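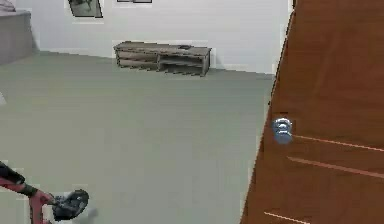

A wooden interior door with a round knob.

Geltent revises door hardware guidance

September 26, 2020

Geltent has published a revised guidance note on internal door sets for rented flats. The note replaces the June edition and applies to new orders only.

The main change concerns latch fixings. Screws must now pass through the latch body at a minimum of 3 points, and suppliers must state the tested closing force on the delivery sheet. Hinges are to be checked after 600 cycles and again at the end of the test run.

Peltonen and Trakico will supply the first batch of 120 door sets, to be fitted at the Meketari housing site. Existing doors there will be left in place until their next planned inspection.

Copies of the note can be requested from the Geltent technical office.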